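**Tabletop soccer** is the family name for all the games that shrink a soccer match down to something you can play indoors, on a table or the living room rug. I grew up on it, so forgive me if I get carried away!

## Where it comes from

People have been flicking buttons at each other across blankets for longer than anyone wrote down. In my part of the world the game people remember is Clastard, named after the street where the first sets were boxed up. The original run was just 1000 sets, and I've only ever held one (the lid was missing, and somebody had chewed a goalpost).

## How it's played

There are loads of versions, but most fall into a few camps:

- **Flicking games** – you snap a player with your fingernail and hope he hits the ball.
- **Blowing games** – a light ball, a straw each, lots of dizziness.
- **Rod games** – the big bar tables with the spinning handles. Purists will tell you these are a separate thing. I go back and forth.

In the Lalcombe rules, which I learned first, you get three touches and then it's the other side's turn. Fleury players allow as many as you like until you miss the ball, so one good flicker can keep it all evening. I lost a game that way in November and I'm still sore about it.

## The field

Cloth was the standard for years, and you ironed it before a big match. Plenty of people now use a mat that lies flat on its own, with the stripes and lines printed on. Size matters less than you'd think, but the center circle and the penalty boxes really do need to be there, or you'll argue all night.

## Clubs

The biggest meet I know of is the Feltalholm Open, which had 73 players the year I went. Finals are played standing up, and coffee is banned within arm's reach of the table.
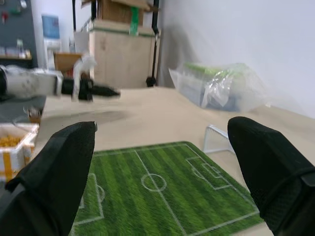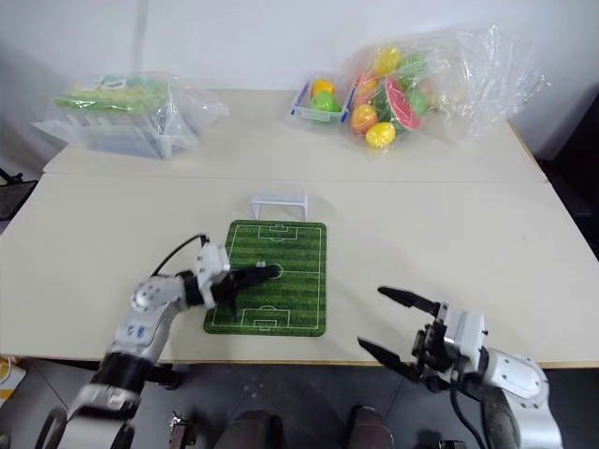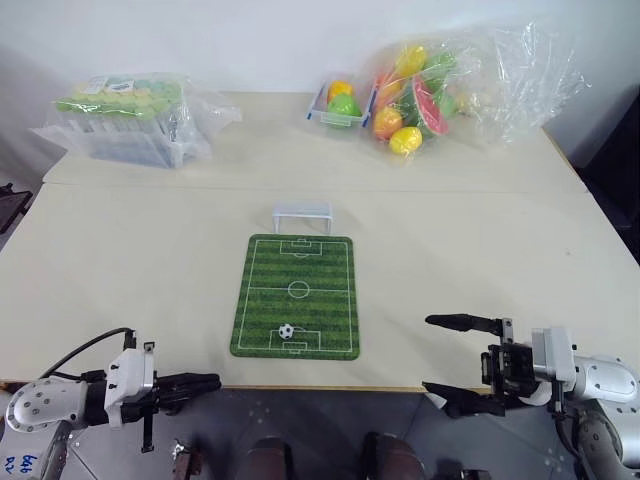 Striped mat with a center circle, all three pictures.

*Written by Hervé Gaillard – September 22, 2002*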